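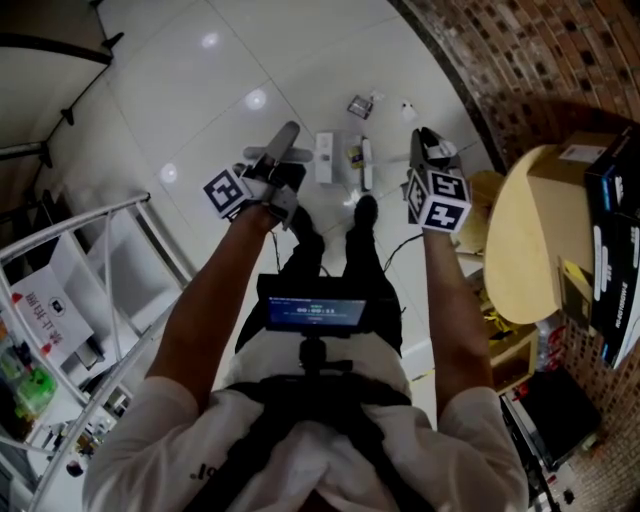 How to sit through a robot data demo without being sold something

I run purchasing for a parts distributor with 60 people on the floor, so I get invited to a lot of open days. Most of them go the same way. A robot arm picks up a cup, everyone films it on their phones, and a man in a fleece vest tells you that picking is solved. Then you go home and your own staff keep picking, by hand, at the rate they always did.

The one I went to in March was put on by Funura. Their pitch was different enough that I took notes, and what follows is the method I used, cleaned up so you can take it to the next one you get dragged to. It works for any demo where people do a task with hand-held grippers and the recordings are meant to train a robot later. There are plenty of those going on now.

Before you go

Write down one task from your own building. Not "picking." Something like "take a flat packet off a hard floor and put it in an open box." Keep it to one sentence. You will be shown whatever the hosts are good at, and without your own sentence in your pocket you'll forget what you came for. I forgot mine at a trade show once and came back excited about folded towels. We don't stock towels.

Ask for the running order ahead of time. Funura sent theirs the evening before, and the hands-on part was down for the last 50 minutes, after the slides and after lunch. I wrote back and asked if I could try the grippers first, while I was still awake. They said yes, to their credit.

Step 1: Skip the slides, or at least discount them

The slide deck had one big figure in it: 3,000 recorded tries at a single shelf-stocking job. I asked how many of those were thrown out. The answer was that they'd have to get back to me. They did, to be fair, and the email said 635. I still don't know if that's good. Nobody at my table knew either, which should tell you how much weight to give the 3,000.

So ask for the throw-out count, and then ask who decides what gets thrown out. If the person who made the recording also grades it, put a question mark next to everything else you hear.

Step 2: Hold the thing yourself

Don't settle for watching. Ask for both grippers and do the same small pickup ten times in a row. You want to find out three things.

First, where it gets tired. For me it was the forearms, well before the hands. You're reaching out in front of your body the whole time, and that's a different day's work from normal picking.

Second, what you stop being able to feel. With bare fingers I know when a packet is slipping. With the grippers I had to look. If your task depends on touch (thin film, loose caps, anything greasy), say so out loud and see how fast the subject gets changed.

Third, where the cable goes. Ask what happens when you turn all the way around, then turn all the way around. I did, and I had to step over it.

Step 3: Look at the part that touches your product

Vendors love to talk about software, and you should keep dragging them back to the business end. Ask what the fingers are made of, how long they last, and what a new set costs. On the gripper I spent the most time with, the finger was a long rounded paddle with a smooth gray cap, a paler section below it, and black rubber around the spot where it goes into the housing. My first thought was dust. We have cardboard dust on everything, and I'd want to see that rubber after a month in my aisles before I believed any lifespan figure. The man running the table said cleaning was "not an issue," so I asked for the cleaning instructions. They were being updated.
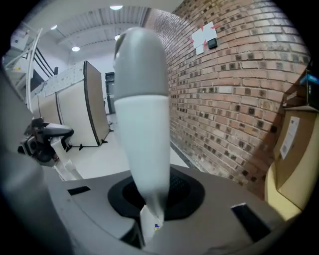

Step 4: Ask about the room

My building is ugly, and that matters more than the hosts let on. We have bad light at one end, forklifts, and a floor that's been patched in four colors. A demo space has been picked by somebody, even if they swear it hasn't. Look at what's behind the gripper while you're using it: at Funura's place that meant a smooth light gray floor, a brick wall, a run of tan cubicle partitions and some round ceiling lights. It's a perfectly nice office. I asked whether anything learned there would hold up in a dim aisle full of shrink wrap, and got a long answer with the word "generalize" in it five times.

Push for a straight yes or no. If you get "it should," write down "no" and move on.

Step 5: Bring up the competition

I mentioned Mevis and Quinlan, both of which had already been in to see us. You aren't trying to start a fight. You just want to hear which claims get softer when there's someone to compare against. The delivery date got softer. The price didn't.

Step 6: Ask who does the recording

If the plan is for your own people to wear the gear and do the work, that's labor, and it's yours. Get hours per shift in writing, and find out who owns the recordings afterward. Funura's draft agreement gave them everything, forever. The Itik one a friend passed me was a little better, though it took a second reading to find that part.

What I did afterward

I asked for a trial in our building, on my one-sentence task, with my staff doing the grading. Funura agreed in principle and sent a quote that charged extra for travel, setup, and "site adaptation," the last of which I've asked them to explain twice. I haven't signed it. If they come back with a real number for the dim end of the warehouse, I'll update this page.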